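Prerketti Shallow Prep Tray

Home > Kitchen > Prep and Serving > Trays

If you've ever tried to put burgers together for a hungry crowd straight on the kitchen bench, you'll know how quickly the whole surface disappears under bits of lettuce and bread. The Prerketti is our answer to that, and it's easily the piece we reach for most often ourselves (the Merrick platter comes out at Christmas, but the Prerketti hardly ever makes it back into the cupboard!). It's a long, shallow aluminium tray with a pale floor and a low silver rim, and it gives you one tidy place to do your building, with your salad tub sitting at the far end and your bun down near you where your hands are.

We like it lengthwise on the table, running away from you, so that you work towards yourself as you go. The low rim is a real favourite of ours, as you can get your fingers or a pair of tongs in from any side without knocking your knuckles, and it still gives the crumbs something to stop against. Not every crumb, mind you. Bread is bread, and you'll want a cloth handy for the table as well.

Clear salad tubs go very nicely with it. A rectangular one will happily take two fillings side by side, and purple cabbage next to green lettuce is such a cheerful combination that we've never bothered with a divider between them. Pile them generously, pop the bottom half of the bun cut side up just below, and away you go.
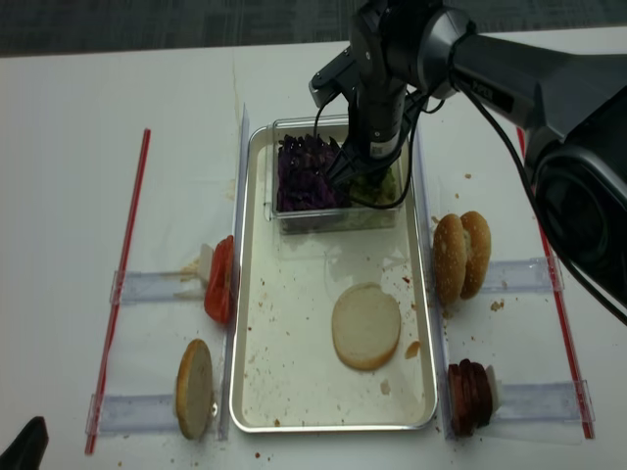
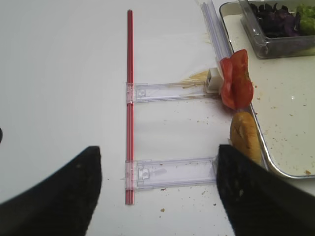
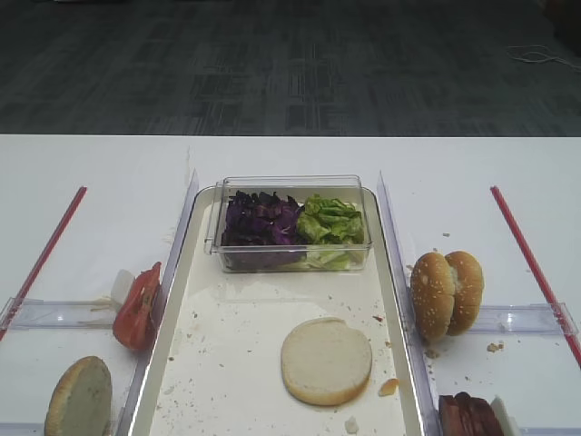
First and last photos: the tray on a white table, with cabbage and lettuce in a clear tub and half a bun, cut side up. Tub and bun not included.

What you'll receive
One Prerketti tray
One Cullov cleaning cloth, in grey

Looking after it
Warm soapy water and a soft sponge is all we've ever used on ours. Smears lift off more easily if you get to them the same evening, though a soak of 26 minutes or so (we set the timer and forgot to stop it, and have stuck with that number ever since) will deal with most things that have been left. Please keep steel wool well away from the pale floor of the tray, and dry it before you put it back in its sleeve.

Ordering
The Prerketti is $70, or $155 for two trays and a Talley storage rack, which holds them upright in a cupboard and saves a good deal of rummaging. Orders are packed at our Talley warehouse, and we're happy to combine postage with anything else in your basket. Our next lot arrives in December, so if the colour of rim you're after is showing as sold out, leave your email address and we'll drop you a line as soon as it's back on the shelf.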